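Drawer cabinet

From Stelham Household Reference, section Furniture and Storage

A drawer cabinet is a low piece of storage furniture with a closed body, a flat top and one or more drawers which slide out at the front. It is used in bedrooms, offices, workshops and kitchens. In everyday English it is often called simply "the drawers", and in offices a narrow model is known as a pedestal. It is different from a chest of drawers mainly by its size: a chest is usually wider and stands at waist height or more, while a drawer cabinet can often be placed under a desk.

Name and terms

The body of the cabinet, without the drawers, is called the carcass. A drawer consists of a base, two side walls, a back wall and a front. The front is the part that a person sees when the drawer is closed. When the front is a separate panel fixed to the drawer box, it is called an applied front, and it may be larger than the box behind it. The metal or wooden parts on which the drawer moves are the runners, also called slides.

The top may end exactly at the edge of the carcass, or it may extend a little beyond it. In the second case the extending part is called the overhang.

Construction

Most cabinets of the cheaper kind are made from board with a thin coloured surface. Solid timber is still used by small makers, and sheet steel is common in offices and garages. The material decides how much weight the drawers can take, but the runners decide it even more. A strong box on weak runners will begin to hang down at the front after some years of use.

There are three usual types of runner. The wooden runner is a plain strip and needs a little wax from time to time. The roller runner has small plastic wheels and normally stops before the drawer is fully out. The ball-bearing runner is the most expensive, and in its full-extension form it lets the whole drawer come forward, so that things at the back can be reached.

Handles

Drawers are opened by knobs, bar handles, cut-out holes or a grip edge on the front itself. Fronts without handles became popular for modern kitchens and came later to bedroom furniture. They are easy to wipe and clothes do not catch on them. On the other side, the user must find the edge with the fingertips, which can be difficult for people with weak hands. Some makers solve this with a push latch, where a light press on the front makes the drawer spring open.

The Clarau pattern

A well-known small model in the region is the Clarau cabinet, designed by Mortimer Kapoor for the Mtshali furniture works. The catalogue gave it the number 427, and the larger version with a lock was 776. Both were sold flat, together with 24 screws and a sheet of drawings without words. The successor, named Tera, kept the same body but received softer closing. Spare runners for the older models are no longer produced, and owners generally take them from second-hand pieces.

Use of the top and the drawers 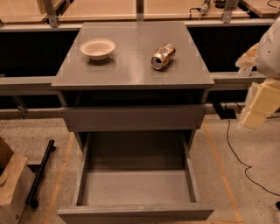

The arrangement of a low cabinet usually follows the weight and the frequency of use. Heavy things go to the bottom, where they make the cabinet more stable, and small things which are needed every day go to the upper drawer. The top tends to collect whatever is in the hand when a person passes by, for instance an off-white bowl and a drink can lying on its side, even while the large drawer at the bottom stands open and empty. A can in this position may roll, or leave a sticky mark if some liquid is left in it, so it is better to stand it up or to remove it. An overhanging top, also when it is a small one, should be wiped along its lower side too, as drops can run around the edge.

Safety

A cabinet can fall forward if several full drawers are pulled out at the same time. Better models have a mechanism that allows only one drawer to be open. Where small children live, the cabinet should be fixed to the wall. A bottom drawer left out is also a common cause of bruised shins, especially in narrow rooms.

Care

The surface is cleaned with a damp cloth and dried afterwards. Runners should be brushed free of dust every 9 months, and more often in a workshop. Oil is not recommended for plastic rollers, as it holds the dirt. If a drawer does not close completely, the first thing to check is whether an object has fallen behind it.

See also: Bedside table; Chest of drawers; Filing cabinet; Runner (furniture)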